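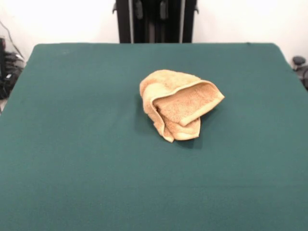 Towel folding cell, table 2 - safety check after the stop of the left arm
Hirley workshop, 2020-01-08
Checked by: Pichit Nakpan
Read and signed by: Regula Brunner

1. Work surface
OK. Felt is flat and has no printed marks. One tan terry towel on the table, bunched up, right of the centre. I did not move it before the check was finished.

2. Emergency stop
OK with comment. Both buttons cut the power. The button at the door needs a harder push than the other one. Please compare with the notes from May, I think it was already written there.

3. Arm fault
NOT OK. The log shows fault 737 on the left arm, joint 4, during a pick. The arm should hold its position when this fault comes. Instead it sank slowly until the operator pressed stop. No person was inside the line and no one was hurt. Brake to be tested by Skametti before the next run.

4. Gripper
OK. Fingers open fully by hand. Some tan fluff in the left one, cleaned.

5. Speed limit
NOT OK. The limit was set to 700 mm/s, the value for closed doors. With the doors open it must be the low value. I changed it back and saved - Regula, please confirm that the Ratanaporn program does not write over it at start.

6. Cables
Not checked in full. I looked only for loose plugs and found none.

7. Release
Not released. Key is with Regula until points 3 and 5 are closed. The right arm also stays off, as it shares the same controller.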